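Play Food Table, Working Group
Minutes of the November meeting
Clodalberg Hall, side room, start 6.40 pm

Present: Jocelyn Manalo (chair), Nadine Hourani, Edgardo Manalo, Hala Naciri
Apologies: Florante Mercado (he sent his notes by email, they are included under the items)
Minutes: Nadine Hourani

1. Minutes of the previous meeting

Accepted with one correction. In item 3 the words "Bukhari tray" must be read as "Bukhari holders". The trays are from Tirine. Edgardo asked that we use the names of the suppliers consistently, as the invoices were also mixed up.

2. Order of the burger

Jocelyn reported on the set-up in the large hall. The proposal from last time was to have one fixed order for the burger, so that the instruction card can be printed once. The order on the draft card is: bottom bun, lettuce, tomato, patty, cheese, top bun. Florante wrote that he would prefer the lettuce directly under the top bun, because at his house it is always like this. Edgardo was of the opinion that the lettuce at the bottom is better for small children. It is wide and the other pieces have something to lie on.
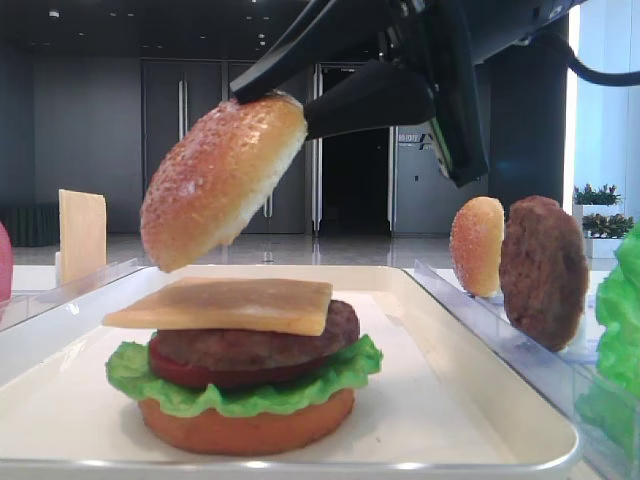 Hala Naciri asked why there must be an order at all, and remarked that a child of four years will put the cheese under the bread and be very happy with it. She would like the card to say "Make a burger" and show one finished burger, without steps. Jocelyn answered that the school at Dradstead has asked for steps, as they want to use the table for practising "first, next, last". After some discussion it was agreed to print the card on both sides, with the steps on one side and only the finished burger on the other.

Decision: the order of the draft card is kept. Florante's remark is noted.
Action: Hala will make the second side of the card before Saturday.

3. Spare pieces and replacement

The budget for this item is $400. Edgardo has asked for prices. A complete second set from Tirine costs $229. Only the spare pieces (buns, patties, cheese, tomato, lettuce) cost $168, but they are sold in a mixed bag and it is not possible to choose. Both prices are with delivery. It is not possible to buy both things inside the budget if we also want the carrying box.

Nadine was in favour of the complete set, as it includes a tray. Hala thought that we have enough trays and that the money is better spent on pieces, which are the part that disappears. Last year the lettuce was the first to go, and one of the tomatoes was found in a pram.

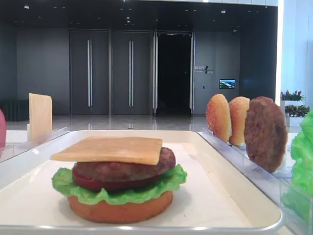
The colours on the card were discussed next. The printer's proof has the cheese in a strong orange, and Jocelyn finds this too close to the colour of the bun when the card is lying under the hall lights. She would like the pale yellow that the slice has when it is on the patty in the hall. She also wants the drawing to be changed so that the cheese is square and turned a little, with the corners hanging over the patty, as the proof shows a round cheese which the children will look for and not find. Edgardo will speak with the printer. The proof also has a spelling mistake ("lettace"), which he will mention at the same time.

Decision: the purchase is postponed until we know the price of the carrying box.
Action: Edgardo, the printer and the price of the box.

4. Arrangement of the table

Florante sent two proposals for the arrangement. In the first, all ingredients stand at one side of the tray and the other side is free for the card. In the second, the tray is in the centre and the ingredients stand in holders to the left and to the right of it. The second was tried in the hall and everybody who was there preferred it. 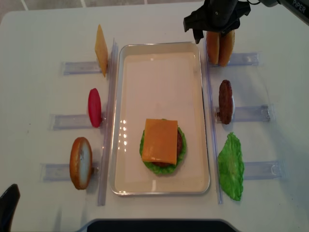
Second proposal: tray in the centre, holders on both sides.

Remarks on the second proposal:

Cheese, tomato and a bun half are on the left, the patty and the lettuce on the right together with the pair of buns. Hala asked if the buns could all be on one side. Jocelyn said that this can be changed in a minute and does not have to be decided in the meeting.

The pieces should stand upright where this is possible, so that the child sees the shape from the chair. The lettuce does not want to stand always. It may lie flat on the table beside its holder.

The card will be placed at the head of the tray and fixed with the removable putty. No tape on the white table, please. The hall has written to us concerning the tape already.

Decision: second proposal accepted.

5. Holders and rails

Edgardo explained the Bukhari holders for those who had not used them. They are clear, which is nice for looking at the food but less nice for finding the holders when one is packing up in the evening. He has left one behind in the hall before and had to drive back to Dradstead for it.

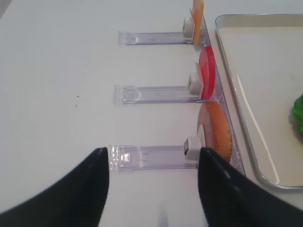 He proposes to put a small dot of coloured sticker under each holder, where it does not disturb, and to write the list of contents on the inside of the lid of the box. Nadine has stickers at home from the library sale. Hala asked that the dots are not red, as then somebody will take them for a tomato. This was agreed.

It was also said that the holders must be wiped with a soft cloth only. The kitchen sponge makes scratches and these cannot be removed.

Action: Nadine, stickers. Edgardo, list for the lid.

6. Other business

The key for the side room must be given back at the office the same evening and not put through the letter slot.

Jocelyn asked who can help on Saturday from 2 pm. Hala and Edgardo can come. Florante wrote that he can come later, after his daughter's swimming.

The question of whether we should have also a pizza table was moved to the next meeting.

Meeting closed 8.05 pm.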